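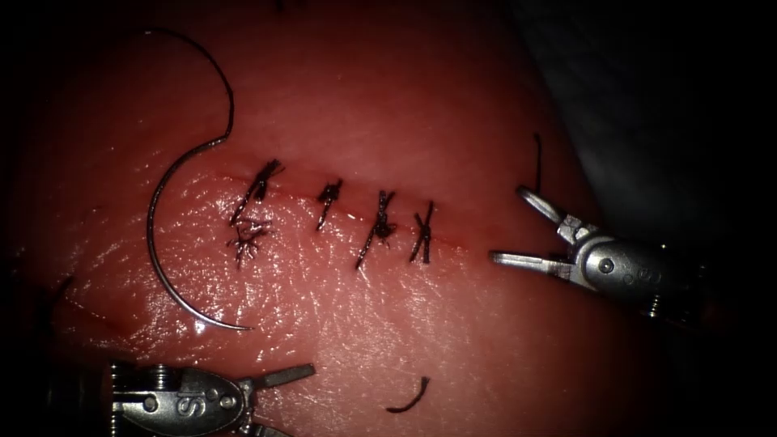
Suturing Bench Working Practice — Minutes

Chair: Bernadette Flanagan
Groups represented: Moma, Fahy, Aro
Start: 2 p.m.

1. Minutes of the July meeting

Accepted with one correction. Under "Pad rotation," the limit applies per pad face, so a pad that has been turned over starts a new count.

2. Needle handling between stitches

Fahy asked whether the current rule (needle held in one gripper at all times) should stay. Discussion centered on the period after a knot is tied, when the operator may want both instruments free. Agreed that the needle may be put down on the pad under these conditions:

The needle lies in full camera view, with its tip visible.
It is clear of the incision line and of any tied suture.
Neither instrument passes over it with closed jaws.
The attached thread is not looped around a gripper wrist.

A needle that leaves the camera view stops the run. The operator calls "needle," both instruments are held still, and the run resumes only when the needle has been found and logged.

3. Thread ends and loose fragments

Moma reported that cut thread left on the pad is being counted as part of a stitch in the review software, Ditonon. Two options were considered: clearing fragments after every cut, or clearing them at the end of the run. The first adds instrument travel over the closed incision. The second was adopted, with the addition that reviewers mark each fragment by hand before scoring.

Tail length remains unregulated for practice runs. For scored runs the tail limit is 8 mm. Tufted or frayed ends are to be noted in the comments field and are not a fault on their own.

4. Stitch types in a mixed row

Aro proposed that a single incision be closed with one stitch type only. Not adopted. Interrupted sutures may differ in form along the same line provided each is scored separately. Spacing is scored once, for the whole row.

5. Instrument checks

Jaw inspection stays at every 200 grasps. Wrist inspection stays at every 1000. Fahy noted that the two counters are reset together on its bench, which hides an overdue wrist check. Counters are to be separated before the next scored session — Fahy to confirm by email.

6. Lighting

Glare on the pad surface was raised again. No change to the lamp position. Moma to test a diffuser and report.

7. Actions

Flanagan: reissue section 2 of the bench rules with the needle conditions added.
Moma: diffuser test; fragment marking guide for Ditonon reviewers.
Fahy: separate counters.
Aro: revised wording on spacing scores.

Meeting closed at 3:40 p.m.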